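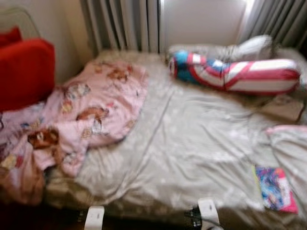

Dass eine Maschine stehen bleibt, wenn sie etwas nicht versteht, sei ihr im Kinderzimmer jedenfalls lieber als das Gegenteil, schreibt Giuliana Arboleda der Redaktion. Ihre Zuschrift bezieht sich auf die Störung, die im März den Erprobungsbetrieb des Haushaltsroboters Modise unterbrochen hat und deren Auswertung inzwischen vorliegt.

Wenn der Greifer nicht loslässt
Störfall beim Bettenmachen: Der Hersteller Salow überarbeitet die Kraftüberwachung 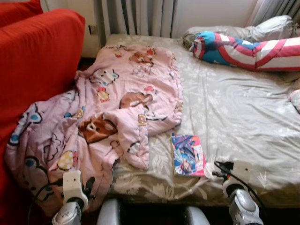 Text: Gert Rampersad
Ressort Technik und Sicherheit

Das zweiarmige System soll Decken glatt ziehen, Kissen ordnen und liegen gebliebene Gegenstände zur Seite legen. In der Erprobungswohnung in Bridow absolvierte es 1.894 Durchläufe. Im 409. Durchlauf erfasste der linke Greifer neben dem Deckensaum auch den Rand des Spannbetttuchs. Beim Anheben stieg die Zugkraft auf 70 Newton. Der zulässige Grenzwert liegt bei 20 Newton.

Die Überwachung erkannte die Überschreitung und schaltete die Antriebe ab. Die Greifer blieben jedoch geschlossen, wie es für den Transport schwerer Gegenstände vorgesehen ist. Das Tuch stand unter Spannung, der Arm ließ sich von Hand nicht zurückführen. Verletzt wurde niemand.

Boris Hájek, bei Salow für die funktionale Sicherheit verantwortlich, ordnet den Vorgang als Auslegungsfehler ein. Man habe das Verhalten bei Stillstand aus der Lagertechnik übernommen und für Textilien nicht gesondert bewertet. Eine Bettdecke dürfe fallen, ein Karton nicht.

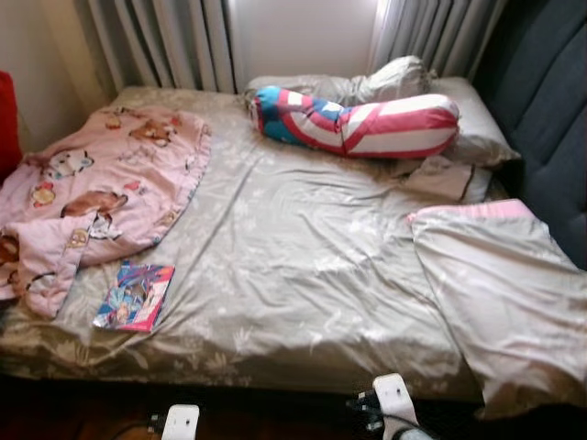
Erschwerend kommt hinzu, dass sich weiche Oberflächen mit Kameras nur unzuverlässig trennen lassen. Ein gemustertes Laken und eine bedruckte Decke, die in Falten übereinanderliegen, liefern kaum eindeutige Kanten. Die Bildauswertung meldete im fraglichen Durchlauf dennoch einen sicheren Griff. Das Prüfbüro Kastcombe empfiehlt in seinem Bericht, dieser Meldung künftig eine Zugprobe mit geringer Kraft folgen zu lassen.

Salow hat die Empfehlung übernommen. Bei textilen Gegenständen öffnen die Greifer nun nach jeder Abschaltung selbsttätig, sofern der Arm unterhalb der Matratzenhöhe oder knapp darüber steht. Für höhere Armstellungen fehlt eine Regelung. Gutachterin Anel Tshabalala hält diesen Punkt für offen und verlangt vor einer Freigabe für bewohnte Räume weitere Versuche in Bridow.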